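Grimari Two-Arm Cell: Pre-Session Checklist, Simulated Runs
Filled in by: Iker Cabello
Reviewed by: Yolanda Cifuentes
Date: 24th October

1. Headset straps and cable checked. OK
Comment: The cable still likes to wander under the chair, so please give it a look before you sit down, even if you're only doing a quick run!

2. Floor clear around the operator. OK
Comment: Thank you to whoever moved the Swanson crates. It's so much nicer to swing an elbow in here now.

3. Stop pedal tested, both operators. OK

4. Hand tracking matched left and right. OK, after a second try
Comment: The left thumb lagged on the first try, and I redid the calibration with my sleeves rolled up. Much better.

5. Scene loads with tray and cubes in place. OK
Comment: We're on the teal tray this time, with the yellow and pink cubes starting inside it.

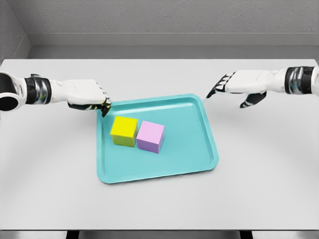 I'd ask everyone to bring the hands in slowly at the start of each example, the way you would reach for a full cup of coffee. The model learns our bad habits right along with our good ones, bless it, and 17 examples from February had to be tossed for rushed starts.

6. Recording folder has room for 700 examples. OK

7. Break timer set. NOT OK
Comment: The timer was missing again (I used my phone). Yolanda, could we order a spare from Dikon when you get a minute?

Cleared to start: yes, with item 7 open
Initials: I.C.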